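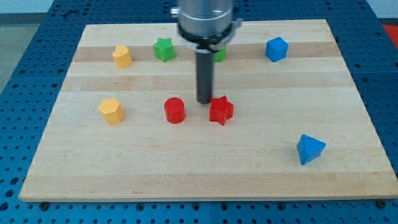

Buveck Tabletop Pushing Cell

Posted in May by Jitendra Tyagi, Applications

We use cookies to remember your language and region. Accept | Manage settings

The Buveck is a bench-scale cell for planar pushing. A single arm carries a straight rod, tip down, and moves loose blocks across a wooden board by contact from the side. There are no jaws and no suction. The cell is sold to teaching labs and to groups that test control software, and it is the unit we run at the Sandhu open day every May.

The page covers the equipment, the demonstration program, and what visitors need to know before they come to see it.

Work surface

The board sits on a perforated metal table. The hole pattern in the table is used for mounting the board, the fences and any customer fixtures. Boards are supplied unvarnished. Varnish gives a lower and less even friction, and blocks tend to overshoot after the tip stops. Customers who need a different surface can order a blank and finish it themselves, but the friction values shipped with the software will then be wrong and must be measured again.

The grain of the board has a small effect on sliding distance. Blocks travel slightly farther along the grain than across it. The software has a setting for this, off by default.

Rod and mount

The rod is dark gray with a rounded tip. It attaches to the arm flange through a quick-change mount and can be replaced without recalibrating the arm, provided the replacement is the same part. Rod length is 200 mm from mount face to tip. A longer rod gives more clearance over tall blocks but bends more under side load, and we do not recommend it for pushing near the edge of the reach.

Working height of the tip is set in software. During travel between pushes the tip is raised above the tallest block. During a push it runs just clear of the board. If the tip rubs on the wood, stop the program and repeat the height routine (manual, section 7). Rubbing leaves a gray mark that can be taken off with a dry eraser.

Block set

The set is made up of plain geometric shapes, with hearts and stars added, in red, blue, green and yellow. Shape matters more than color for this work. A cylinder rolls off the line of push unless the contact is well centered. A cube pushed on a flat face stays square to the tip for a good distance. A star can catch the rod between two points, where it is easy to steer, or take the contact on a single point, where it spins. The heart behaves like neither, and it is the piece most visitors ask to see again.

Color is used for naming. An operator types or speaks a request such as "move the red star next to the blue cube," and the program picks out the pieces by color and shape together. Requests that match more than one piece are returned with a prompt to be more specific.

Replacement blocks are sold singly. Do not mix in blocks from other suppliers without adding them to the shape library.

Controller

The cell ships with the Trilelura controller. It plans one short push at a time, looks at the result, and plans the next. There is no attempt to compute a whole path in advance, as the motion of a pushed block cannot be predicted well over more than a short distance. Visitors often read the pauses between pushes as hesitation. They are the planning step, and they can be shortened in the settings at some cost in accuracy.

Side force at the tip is limited in the controller. When the limit is reached the arm stops and lifts. The usual cause is a block jammed against a fence with the rod still driving into it.

Specifications

Rod length: 200 mm
Replanning rate: 7 per second, maximum
Board: wood, unvarnished
Table: perforated metal
Software: Trilelura, current release
Power: single-phase, standard lab outlet
Spare rods included: one
Cell weight without table: on request, depends on arm option

The demonstration at Sandhu

The open day is held in the ground floor hall at Sandhu. The cell runs through the day in sessions of 14 minutes, with a short break between sessions for resetting the board. Girish Semwal runs the morning sessions. I take the afternoon.

Each session has the same order. The operator scatters the blocks by hand. The program then sorts them by color into the corners. After that, visitors give requests, one per person, and the program carries them out or reports that it cannot. The last part of the session is a disturbance test: a visitor moves a block with the supplied stick while the arm is working, and the program has to find it and carry on. Hands stay outside the marked line while the arm is powered. The stick is there so that no one has to reach in.

Requests that worked well last year were of the form "put A beside B" and "make a line." Requests for letters and faces were accepted but took longer than a session allows. "Put the cube on top of the star" was asked many times. The cell pushes in a plane and does not lift, and the program will answer that the request is out of range.

We kept a log of last year's run. It recorded 400 requests over the day. The failures were mostly of one kind. A block was pushed against a second block, the two moved together, and the program kept correcting for one while disturbing the other. The current software release backs the tip off and approaches from another side when it detects paired motion. Visitors who came last year are welcome to try to provoke the old fault.

Lighting in the hall is set before doors open and should be left alone. The vision system tolerates soft shadows next to the blocks. Strong light from one side makes a dark shadow beside tall pieces, and the hexagonal prism in particular has been read as larger than it is.

School groups should book a session through Fluvaseck, who handle registration for the hall. Single visitors do not need to book. The first session begins at 10 a.m. Doors on the parking side stay closed until then.

Ordering and options

Standard delivery includes the arm, one rod fitted and one spare, the board, the block set and a software license for one computer. The perforated table is listed separately, because many labs already have one. Check that the hole spacing of your own table matches the drawing before you order without it.

Options:
Fence kit, low
Blank board, unfinished
Additional block set
Speech input for the Trilelura controller
On-site setup

On-site setup includes arm calibration, the height routine and a friction check with each block shape. Customers who do their own setup should allow most of a working day and should not skip the friction check.

Rods are a wear part. Inspect the tip before each day of use and replace the rod if the rounding has gone flat on one side.

Questions on the cell or the demonstration program: use the contact form and put "Buveck" in the subject line.

Contact | Terms of sale | Copyright Buveck, all rights reserved | Back to top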